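How to Get Through Your First Winter in Sutau

Posted 11th January by Wenceslao Sepúlveda

If you picked up Sutau over the holidays, welcome, and I'm sorry about your first village. Mine froze solid before I had worked out how to open the storage menu, and I have been playing survival and colony games for most of my adult life. Sutau is a lovely game once it lets you in, but the tutorial stops right after you build the campfire, and then winter arrives and everybody you have just named after your cousins starts falling over.

So this is the guide I wanted back then. It covers a new game on the Pornovside map, on normal difficulty, from the first morning to the thaw. I've left out the combat side, partly to keep this readable and partly because I'm bad at it.

Before you start

Pick Pornovside even if the coast map looks prettier. The river stays open for most of the winter there, and fishing will cover a lot of mistakes. On the character screen, take at least one settler with Forager and one with Carpenter. The third can be anyone you like the look of. I always end up taking the one with the big hat - he has terrible stats, and I regret it every time.

Turn off autosave on event in the options and leave the timed autosave on. The event save loves to trigger just as a wolf comes through the door, and then that's your save.

Step 1: Choose your spot

When the map loads, pause right away. Scroll north from the cart until you reach the bend in the river, and look for flat ground on the inside of the bend with birch on one side and reeds on the other. You want both within a short walk. Your settlers get tired much faster than you'd expect, and a long haul for firewood in the snow is how I lost most of my early people.

Set the camp down so that the cart stays inside its border. The cart counts as dry storage until you build a real shed, and if it's outside the border nobody will use it. The game gives you no warning, it just lets the flour go bad.

Step 2: Gather in the right order

Your first days should go to reeds, then birch, then berries. I know berries feel urgent. They aren't, because each settler begins with a full stomach and the cart has bread in it. Reeds give you rope, rope gives you the hand axe, and the hand axe makes birch go at twice the speed. If you start with berries you'll have a nice full basket and no roof.

Keep going until you have 65 birch logs. That's enough for one longhouse and the drying rack, with a little left over for the fire. Leave the separate huts alone for now! They look cozy, but each one needs its own hearth, and three hearths in the first winter will eat your woodpile alive.

Step 3: Set up your food

Open the food panel and click on the little plate in the corner. This is your ration setting, and it starts on Generous, for reasons known only to the developers. Drop it to Fair on day one and leave it there through the fall. Your settlers will grumble for a bit and then forget.

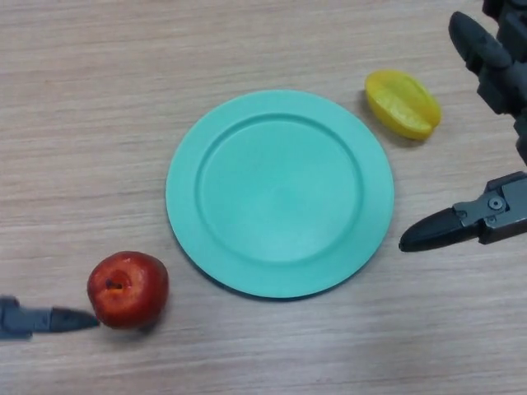 Get the plate sorted before anything else.

Next, build the drying rack and assign your Forager to it in the evenings. Dried fish keeps until spring, and dried berries keep almost as long, though they lose some of their mood bonus. Fresh fruit is the tricky one. It gives the biggest mood boost in the whole early game, so people hoard it, and then it spoils all at once and they wonder where it went. Eat it as it comes in.

Your goal by the first frost is 400 units of stored food for three settlers. You can scrape by on less if you fish hard, but you'll be checking that panel every minute and it stops being fun. If a traveler asks to join you in late fall, count up your stores first. It's hard to say no (they always have such sad little backstories) but a fourth mouth without a fourth bed and a share of fish is going to hurt the other three.

Step 4: Trade with Namboodiri before the pass closes

The trader, Namboodiri, comes through twice before the snow. The first visit is mostly for looking. The second is the one that counts, and it usually lands a few days after the leaves turn orange.

Sell your extra rope and any carved bowls your Carpenter has made. Buy salt, a wool blanket for each settler, and the iron pot if you can stretch to it. The pot lets you make stew, and stew turns two poor ingredients into one decent meal.
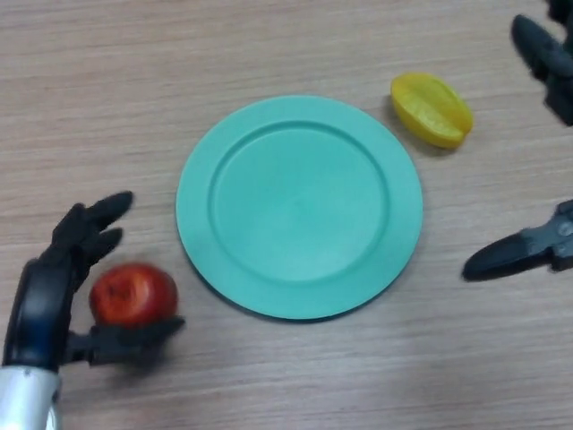 You can haggle once per visit, and I'd save that for the pot. Press the coin button after you've set out both sides of the deal, and wait. If Namboodiri scratches his beard, he'll take a slightly lower offer. If he folds his arms, put something small back on your side and try the deal again at full price. Walking off after he folds his arms means he skips the blankets next time, which I learned the cold way.

Step 5: Settle in for the snow

Once the first snow sticks, go to the work panel and change everything:

Turn off all foraging. There is nothing out there, and they'll go and look anyway.

Put one person on firewood, one on fishing and one on indoor crafts, and swap them every 2 days so that no one gets frostbite.

Set the longhouse fire to Medium during the day and High at night.

Move the ration plate down to Lean, but put it back up to Fair for anyone who is sick. You can do this per person by clicking on the portrait.

Watch the warmth bar more than the hunger bar. A hungry settler works slowly, and a cold one stops working at all, so then the fire goes out, and you can see where this is heading. If the bar drops into the blue, bring everyone inside, skip a day of fishing, and let them sleep it off.

There's usually one big storm in the middle of the season. It lasts around 11 days on normal difficulty, and the river will freeze for part of it. Have your firewood stacked inside the longhouse before it hits. Wood left in the yard gets buried, and digging it out takes a whole afternoon per pile.

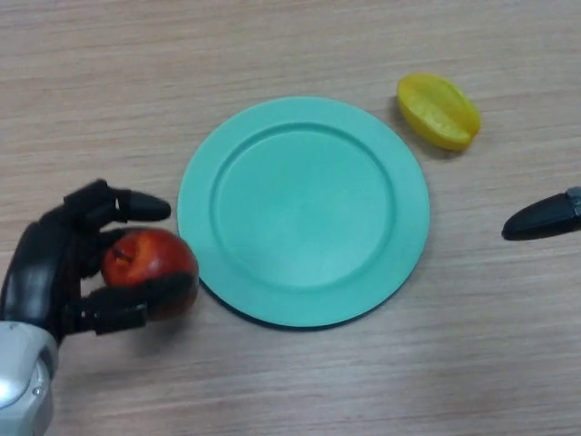 Step 6: Make it to the thaw

The game's calendar turns to March with a small bell sound, and I still get a happy feeling when I hear it. You aren't quite safe yet. The ice on the river goes thin before it goes away, so pull your fisher off the job until the water shows blue all the way across.

This is also the time to put rations back up to Fair and start clearing ground for planting. Turnips first, please. Barley looks tempting but it needs the plow, and the plow needs iron, and the iron is up at Zosura, where you really don't want to send anyone until they've had a few weeks of proper meals.

A few common problems

My settlers won't eat the dried fish. Check that it's in the longhouse chest. They won't walk to the cart for food after dark.

The drying rack says it's full, but it's empty. This is an old bug. Save, go out to the main menu, and load again.

My Carpenter is sad all the time. Give him a bench by the window. I don't know why it works, but my last three carpenters cheered up within a day or so.

I'm planning to write up Zosura next, with the mine and the rope bridge, as soon as I manage to get a whole party across it.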